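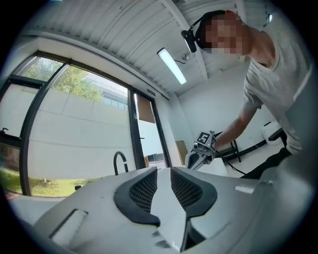 Elthorpe Boat Basin
Pre-season dock check, April

Items marked OK were looked at and passed. Comments are the inspector's own.

1. Main dock, decking -- OK
Boards 9 and 22 replaced over the winter, supposedly. 22 is new. 9 has been turned over and screwed back down.

2. Cleats -- FAIL
The sheet from last fall says "all tight." Three on the Undell side move by hand. I would like to know what was used to test them.

3. Shore power pedestals -- OK, with comment
Breakers trip when tested. The covers are sold as weatherproof. Check again after the first real rain.

4. Fuel dock
Shutoff valve: OK
Spill kit: FAIL, seal broken, pads missing
Hose, Trudard, 58 feet: no visible cracks. Date tag can't be read, so I am not taking the supplier's word on its age.

5. Fire extinguishers -- FAIL
Unit 1434 is in the green but has no inspection tag. "It was done" is not a tag.

6. Ladders -- OK
Bottom rung on the guest dock is slimy. Scrub before opening.

7. Travel lift slings -- NOT PASSED
Painted rating says up to 22 tons. No paperwork to back it up. Nothing heavy gets lifted until I see some.

8. Life rings -- OK
Line on the ring by the ramp is too short to be much use. Passed under the current rule, which I don't think much of.

Recheck of items 2, 4, 5 and 7 before slips open in May.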